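작업 노트, 7월 목요일
Bumholm 셀 시뮬레이션 쪽 정비 / Toledo 씬

오전 9시 20분

어제 퇴근 전에 걸어 둔 야간 배치가 끝까지 돌았다! 366 에피소드 전부 완주. 지난주만 해도 중간에 물리 엔진이 터져서 아침마다 로그 뒤지는 게 일이었는데, 출근해서 종료 코드 0을 보니 커피가 다 맛있다. 마찰 계수 손본 거랑 충돌 메쉬 바꾼 거, 둘 중 어느 쪽 덕인지는 아직 모름. 오늘 하나씩 되돌려 가며 확인할 생각.

나중에 볼 사람을 위해 현재 상태부터 적어 둔다.

씬 이름은 Toledo. 설정 파일은 Mornurlow 저장소의 cells 폴더 밑에 있고, 실기 쪽(Plernstead 작업장) 설정과 이름이 같아서 헷갈리기 쉽다. 실기용은 접미사가 _hw, 시뮬레이션용은 _sim. 이거 바꿔 열고 한 시간 날린 적 있음(나다). 저장할 때 꼭 파일 이름 한 번 더 볼 것.

에피소드 하나는 660 스텝. 리셋 직후 물체가 테이블에 자리 잡을 때까지의 안정화 구간은 따로 돌고, 기록에는 안 들어간다. 안정화 구간을 기록에 넣었더니 첫 프레임들에서 블록이 공중에 떠 있어서 뺐다. 다시 넣지 말 것.

오전 10시 05분

그리퍼 충돌 메쉬 얘기. 원래 쓰던 건 CAD에서 바로 뽑은 거라 쓸데없이 자세했다. 너클 안쪽 둥근 부분까지 전부 삼각형으로 쪼개져 있어서 손가락을 벌리고 오므릴 때마다 링크끼리 미세하게 파고들었다가 튕겨 나가는 현상이 있었음. 육안으로는 거의 안 보이고 관절 토크 그래프에서만 삐쭉삐쭉 나온다. 볼록 분해를 다시 돌려서 좌우 합쳐 삼각형 1,328개로 줄였더니 그래프가 거짓말처럼 매끈해졌다. 이 그래프는 출력해서 벽에 붙여 두고 싶을 정도다. 진심으로.

주의할 점은 손가락 패드. 패드는 줄이면 안 된다. 패드 면이 조금이라도 휘면 잡은 물체가 천천히 돌아가 버린다. 지금 패드는 단순한 평판으로 따로 빼서 넣어 뒀고 분해 대상에서 제외되어 있음. 스크립트의 skip 목록에 이름이 있으니 지우지 말 것.

되돌리기 시험 첫 번째. 충돌 메쉬는 새것 그대로 두고 마찰 계수만 예전 값으로. 짧은 배치로 돌렸는데 멀쩡하다. 터지는 것 없음.

두 번째, 마찰은 새 값, 메쉬는 예전 것. 돌리자마자 토크가 튀더니 곧 죽음. 범인 확정! 마찰은 억울하게 의심받았다. 그래도 새 마찰 값이 미끄러짐은 더 실기답게 나오니 그건 유지한다.

오전 11시 40분

카메라 쪽으로 넘어감. 손목 카메라 시점에서 손가락 두 개가 화면 아래쪽에 들어와야 하고, 그 사이로 작업 대상이 보여야 정책 학습 쪽에서 쓸 수 있다. 지난번 설정은 시야각이 좁아서 손가락을 활짝 벌리면 패드가 화면 밖으로 나갔다. 시야각을 조금 넓히고 카메라를 그리퍼 몸체 뒤로 살짝 물렸더니 완전히 벌린 자세에서도 양쪽 패드가 다 들어온다. 이런 건 숫자로 맞추는 것보다 슬라이더로 밀어 보면서 맞추는 게 훨씬 빠르다. 맞춘 다음에 값을 파일에 옮겨 적으면 됨. 옮겨 적는 걸 잊으면 창 닫는 순간 사라진다. 이것도 겪어 봤다.

카메라를 물릴 때 근거리 클리핑 값도 같이 봐야 한다. 너무 크게 잡으면 그리퍼 몸체가 반쯤 잘려 속이 들여다보이고, 너무 작게 잡으면 먼 쪽 면들이 서로 깜빡거린다. 지금 값은 그 중간쯤에서 안정적. 당분간 손대지 않기로.

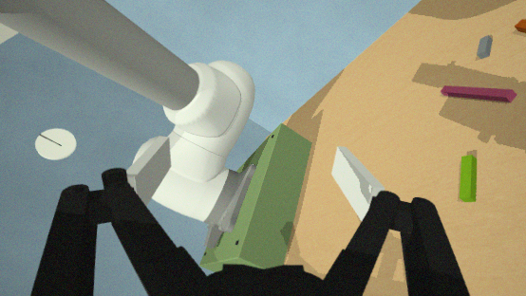
조명은 오후에 제일 오래 붙잡고 있었던 항목이다. 그리퍼 재질이 거의 새까매서 빛을 아무리 줘도 디테일이 잘 안 산다. 처음에는 재질의 반사 값을 올려 볼까 했는데, 그러면 실기 그리퍼보다 번들거리게 되고 학습 쪽에서 또 다른 문제가 생긴다. 검은 건 검은 대로 두고 패드 밝기만 챙기기로 했다. 좌우 패드가 빛을 받는 각도가 달라서 한쪽은 회색, 한쪽은 흰색으로 나오는데 이건 그대로 유지. 정책이 패드 색에 의존하면 안 되니까 오히려 에피소드마다 광원 방향을 흔들어 주는 편이 좋다. 무작위화 목록에 광원 방위각 추가함.

그림자는 경계가 꽤 또렷하다. 나무 상판 위에 갈색으로 뚝뚝 떨어지는 느낌인데, 광원 크기를 키우면 부드러워지는 대신 렌더 시간이 늘어난다. 광원 크기도 무작위화에 넣을지는 시간을 재 보고 결정. 개인적으로는 넣고 싶다. 그림자 모양이 다양해지면 깊이를 그림자로 때려 맞추는 버릇이 좀 줄지 않을까 기대 중.

화면 전체에 깔린 자잘한 입자 노이즈는 샘플 수가 모자라서 나오는 것. 디노이저를 켜면 싹 없어지는데, 작은 구멍 같은 것까지 같이 뭉개질까 봐 일단 꺼 두었다. 초록 블록의 작은 구멍들은 위치 추정할 때 쓸 만한 특징이라 아깝다. 샘플 수를 두 배로 올리는 것과 디노이저를 약하게 거는 것, 두 가지를 나란히 뽑아서 비교해 볼 것.

오후 2시 30분

물체 배치. 긴 초록 블록 말고 상판에 흩어 놓는 작은 것들(자홍색 막대, 청회색 블록, 주황색, 밝은 초록색)은 방해물 용도다. 리셋할 때마다 위치와 방향을 새로 뽑는다. 예전 코드는 뽑은 위치끼리 겹치는지를 중심 거리로만 봤는데, 막대처럼 긴 물체는 중심이 멀어도 끝이 닿아 버린다. 닿은 채로 시작하면 안정화 구간에서 서로 밀어내다가 하나가 테이블 밖으로 굴러가는 일이 생김. 바닥에 떨어진 물체를 찾아다니는 로봇 팔을 보는 건 재미있지만 데이터로는 못 쓴다.

그래서 겹침 검사를 바닥면 다각형끼리 하도록 바꿨다. 생각보다 코드가 짧게 나와서 기분 좋음. 겹치면 다시 뽑고, 정해진 횟수 안에 못 뽑으면 그 물체는 이번 에피소드에서 뺀다. 뺐다는 사실은 메타데이터에 남긴다. 이거 안 남겨서 예전에 물체 수가 안 맞는다는 문의를 받았었다.

색 이름도 통일했다. 설정 파일마다 초록이 green, lime, sage로 제각각이라 어느 초록인지 알 수가 없었음. 밝은 쪽은 green_bright, 차분한 쪽은 green_sage로 고정. 앞으로 새 물체 넣을 때도 이 규칙으로.

오후 3시 50분

관절 영점 점검. 시뮬레이션인데 무슨 영점이냐 싶겠지만, Plernstead 실기 쪽에서 손목 관절 오프셋을 다시 잡았다고 연락이 와서 이쪽도 따라가야 한다. 받은 값을 그대로 넣었더니 부호가 반대였다. 실기 드라이버는 플랜지를 바라보는 방향 기준이고 우리는 링크 바깥을 향하는 축 기준이라 그렇다. 문서에 적혀 있기는 한데 매번 당한다. 변환 함수에 부호 처리를 아예 박아 넣고 테스트도 추가했다. 이제 받은 값을 복사해 붙이기만 하면 된다. 진작 할걸!

확인 절차는 다음과 같이 정함.
홈 자세로 보낸 뒤 플랜지 좌표를 출력해서 실기에서 받은 좌표와 비교.
손목만 한쪽 끝까지 돌렸다가 돌아와서 다시 비교.
그리퍼를 완전히 벌리고 손목 카메라 화면에서 양쪽 패드가 다 들어오는지 확인.
여기까지 통과하면 짧은 배치 한 번. 로그에 경고가 남으면 긴 배치는 걸지 않는다.

오늘은 전부 통과. 홈 자세 비교에서 마지막 자리 숫자만 달랐는데 반올림 차이라 넘어감.

오후 4시 45분

로그 정리하다가 발견한 것. 야간 배치 로그에 경고가 3건 있었다. 전부 같은 내용으로, 그리퍼 명령이 한계값을 살짝 넘어서 잘렸다는 것. 동작에는 문제 없지만 찜찜해서 원인을 찾아봤다. 벌림 명령의 최댓값이 설정 파일과 제어기 쪽에 따로 적혀 있었고, 설정 파일 쪽이 아주 조금 컸다. 한 군데서만 읽도록 고침. 같은 값이 두 군데 적혀 있으면 언젠가 반드시 어긋난다는 걸 또 배운다.

덤으로 로그에 에피소드 시드를 같이 찍게 했다. 이상한 장면이 나오면 시드만 넣어서 그대로 다시 불러올 수 있다. 써 보니 너무 편하다. 방금도 막대가 블록 바로 옆에 비스듬히 걸린 에피소드를 한 줄로 재현해서 겹침 검사 전후를 비교했다. 전에는 이런 걸 다시 보려면 배치를 통째로 돌렸는데, 왜 그러고 살았는지.

남은 것

디노이저 비교 렌더. 같은 시드로 뽑아야 의미가 있음.
광원 크기 무작위화 시간 측정. 렌더 시간이 눈에 띄게 늘면 큰 광원은 일부 에피소드에만.
바닥 재질. 파란 바닥의 밝은 쪽과 어두운 쪽 톤 차이가 실기 작업장보다 큰 것 같다. 실기 쪽에 같은 각도로 찍은 걸 부탁해 둠. 받으면 비교.
예전 충돌 메쉬 파일은 archive로 옮기고 경로 참조가 남아 있는지 검색. 지우지는 말 것, 토크 튀는 현상 재현용으로 쓸모가 있다.
Bumholm 셀 문서의 카메라 항목이 옛날 시야각 그대로다. 새 값으로 수정.

오후 6시 10분

새 메쉬, 새 겹침 검사, 수정한 벌림 한계로 야간 배치 다시 걸었다. 조명 방위각 무작위화도 켠 상태. 첫 몇 에피소드 지켜봤는데 그림자가 매번 다른 쪽으로 누우니까 같은 테이블인데도 전혀 다른 방 같다. 보고 있으면 계속 보게 된다. 경고는 아직 없음. 내일 아침에 로그부터 확인하고, 깨끗하면 학습 쪽에 넘길 것.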